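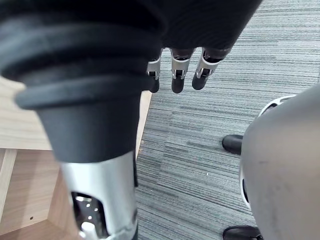 Grey stripes, and plenty of them.

Search stories, rooms, makers Go

Falling for the floor: a week with stripes, pale wood and a lot of blue

5 min read

I have a confession to make about grey carpet. For most of my working life I've walked over it without a thought, in offices and libraries and dentists' waiting rooms, and if you'd asked me what colour it was I'd have said "carpet". Then I spent a week in Jundham, where Gilang Lumenta fits out workrooms for people who need to get things done in them, and I came home wanting to pull up my own hall.

Gilang starts with the floor. Always! Paint can be changed in a weekend, he says, and tables come and go, but you'll be looking at that floor every time you drop a pencil. He likes a stripe in grey because it gives the eye something to follow and still sits quietly under everything else. He laid out 19 samples for me along the corridor (I tripped over two) and made me walk beside them, then across them, then stand at the far end and squint. The same stripe can look like a busy shirt from one side and a calm wash of grey from the other. I'd never have believed it from a swatch book.

Direction is the thing people argue over. Run the lines towards the window and a narrow room seems to stretch. Run them across and it feels broader, a bit more settled. Gilang's old boss at Awwad swore by lines running away from the door, and Gilang did it that way for seven years before trying the other on a whim in his own back bedroom. He's been a crossways man ever since, though he'll do either if you ask nicely.

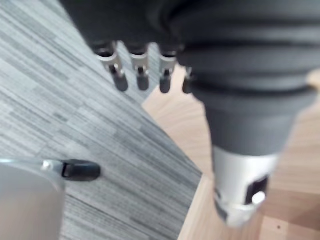 Pale wood beside the grey stripe.

Next comes the wood, and I got quite carried away at this stage. Against a cool grey, light wood looks warmer than it does anywhere else. I'd brought a photo of my dark, heavy desk at home and Gilang was very kind about it. He suggested I try a pale board laid over the top for a month before spending any money, which I've now done, and the whole corner has cheered up. I keep finding excuses to sit there. The post has never been opened so promptly.

His friend Liviu Coman runs a small furniture workshop called Kernivum, three streets away, and the two of them have a long-running disagreement over finish. Liviu wants it matt, so that you can lay a sheet of paper down without glare coming up at you. Gilang would put a little sheen on everything if he were let. They settle it job by job, usually over soup, and I had a very good lunch listening to them do it.

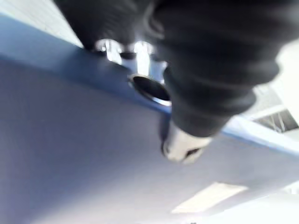
Colour is where I expected Gilang to go cautious, and he doesn't at all. Grey and pale wood can take one strong friend, he thinks, and it should be given real space. A mug and a matching cushion won't do it. I've been looking at blues ever since, especially the soft kind with a touch of lavender in it, and I've come round to a broad, smooth stretch of it with the rim picked out slightly brighter. That stronger blue line along the edge is such a simple idea. It sharpens everything, and it saves the softer colour from drifting off into grey. I've already tried it at home on an old shelf, with two tester pots and a roll of tape, and I'm hopelessly pleased with it.

Gilang's next job is a set of five workrooms for Cadex, due to be finished in March. He's promised me first look at the floor samples. My hall, meanwhile, is down to bare boards, and I'm still going back and forth on which way to run the stripes.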